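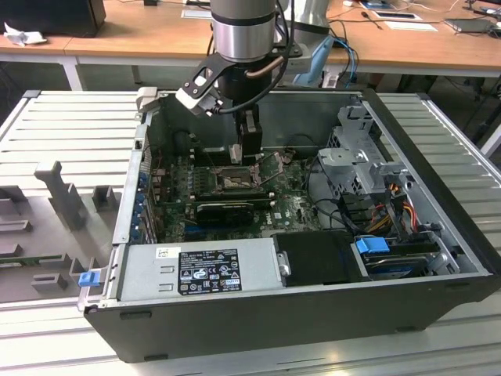
*Fig. 1. Open desktop tower, gripper over the motherboard.*

## Visiting hours at Vemthorpe County Jail

Otakar Pešek, Nov 14, 2024

My report looks at how visits are scheduled at Vemthorpe, a county jail with 146 beds. Most people held there are waiting for trial. I used the posted visiting rules, the public visit log for April, and a short survey of family members.

### Rules

Each person may have two visits a week, 28 minutes each. Visitors must be 18 or come with a parent or guardian. Requests go through the front desk or the Gendel booking line, which closes at 4 p.m. Attorney visits are handled separately and are not in my numbers.

### Results

The April log lists 500 visit requests. Of these, 42 were turned down. The most common reason was missing ID, followed by a full time slot. Evening slots filled first. Several families wrote that they could not call the booking line during work hours.

### Limits

The log does not show people who gave up before making a request. Survey answers came only from people who had visited at least once, so first-time callers are left out. I did not speak with anyone in custody.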